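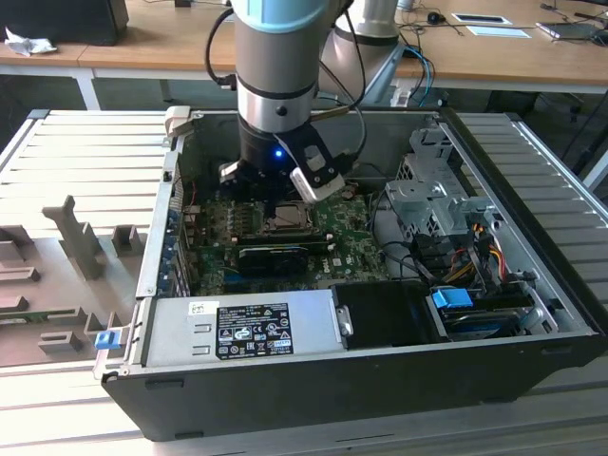 Slide 1 – Getting the old tower open

Hi everybody, thanks for coming to the Drimum repair evening. I'm going to talk about desktops tonight, mostly the big black kind that offices throw out. We got 40 of them from Fernandes when they cleared their Drellness office, and I've had my hands in way too many of them since!

Lay the case on its side so you're looking straight down at the board. Processor in the middle, memory slots next to it, power supply along one side. (Ask who has opened one before.)

Slide 2 – The processor

My favorite part, and the one that makes people nervous. Power cord out first, please. Then the cooler comes off, you open up the socket, and you lift the chip by its edges, nice and slow.

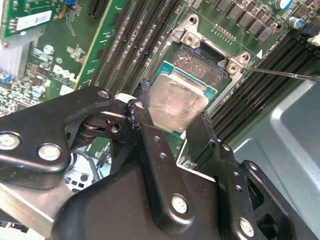
What you really want to protect is those contact pins in the socket. They're tiny, they bend if you so much as look at them – and a bent one can mean a dead board. So no fingers, no sleeves, no dropping the chip back in at an angle. Scratches on the metal lid don't bother me at all, I wipe off the old paste and move on.

Going back in, match the corner marks and let the chip settle flat before you close anything.

(Pass around the 2 spare boards from Molach. Mention the November session, then questions.)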